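How Does a Small Workshop Keep Its Tools? A Study of Storage, Labelling and Loss in Sadstead

Project report by Samran Luangrath
Supervisor: Tadhg Lenihan
Submitted 18th August

1. Why I chose this

My uncle repairs bicycles, and when I was small my job on Saturdays was finding the 15 mm spanner. It was never where it should have been. I learned the whole workshop that way, drawer by drawer, and I have been curious ever since about how people who work with their hands decide where a thing lives.

So when we were asked to pick an everyday practice and look at it properly, I knew straight away. I wanted to find out how small repair workshops store their hand tools, how they mark them, and what happens when one goes missing. I expected a rather dry project about shelving. What I got was people telling me about their fathers, their worst customers and the one screwdriver they would rescue from a fire!

2. What I did

I visited 16 workshops in and near Sadstead, beginning in January. They were a mixed lot: bicycle repairs, shoe repairs, two piano tuners who share a yard, a clock mender, an upholsterer, several joiners and a man who only does sewing machines. I left out garages, which my supervisor rightly said would be a project of their own.

At each place I asked the same set of questions and then let the talk wander. I drew a floor plan by hand and marked the place where the person stood most of the day. In 15 of them I was also allowed to sit in a corner for a morning and note each time someone reached for a tool. The clock mender said no to that part, very kindly, and gave me tea instead.

Decha Srisuk helped me draw up the question sheet, and Pylyp Hordiienko went through my first three interviews and pointed out that I kept finishing people's sentences. The later interviews are much better for it.

3. Walls, drawers and cases

I sorted the workshops by their main way of keeping tools. The first kind is the wall: boards with hooks or nails, often with an outline painted round each tool. The second is the drawer or chest. The third is the portable case, with a shaped place for each piece.

Wall people are proud of their walls. Kamol Hemmin, who runs the Nilsuwan joinery, has a board her grandfather painted, and some of the outlines are for tools that no longer exist. She has never painted over them. A brace hung on the left until before she was born, and its shape is still there in dark green. I could have stayed all day looking at it.

Drawer people talk about dust. Both piano tuners use shallow drawers lined with felt, and one of them opened and closed hers for me several times so that I could hear how quiet it was.

Case people are the ones who travel. The sewing machine man does half his work in other people's kitchens, and he told me a case is the only storage that shows you an empty place before you go home. He checks his on the customer's table every time, lid wide open, running a finger along the rows.

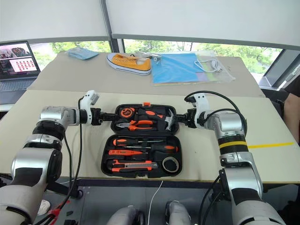

I had assumed that cases would be the tidiest of the three, but my notes from the mornings say something different. Case users put a tool back in its place at the end of a job and hardly ever during it. While the work goes on, everything spreads across the bench, and the case sits to one side like a hotel the tools will return to at night. Wall users hang things up all the time, sometimes in the middle of a sentence, and seem not to know they are doing it.

4. Labels and marks

Most people mark their tools somehow. Paint is the favourite, usually a dab or band on the handle, and the colours run in families. At Nilsuwan it is green, the same green as the board. The upholsterer uses nail varnish (coral, in case you were wondering) and says no apprentice has ever walked off with a pair of her shears.

Printed labels were rarer than I expected. The Clirnum bicycle shop tried them on its drawers and gave up, as oily thumbs had turned them all brown. They now glue one sample of the contents to the front of each drawer — a bolt, a washer, a valve cap — and I think this is a brilliant idea and have copied it at home.

5. Things that go missing

I asked everyone what they lose most. Pencils came first by a mile. After that came tape measures, small hex keys and the good scissors. Nearly all of it is lent and never comes back, and very little is stolen. The Ineo shoe repair shop keeps a lending book by the door, and the oldest entry still open is for a hammer borrowed by a neighbour who has since moved to the coast. They are hopeful.

6. What I would do differently

My mornings were all mornings. Several people told me their benches look quite different by late afternoon, and I should have seen that for myself. I also drew my first floor plans without a scale, so I can't compare walking distances as I had planned to. The plans from the later visits are measured, and they are in the appendix with the question sheet.

I would also like to go back with an apprentice beside me. Nearly everyone I spoke to had learned their system from one older person, and I only heard the teacher's side when that person happened to be in the room, as with the older of the two piano tuners.

Thanks to everybody who let me sit in the way, and to Tadhg for reading three drafts.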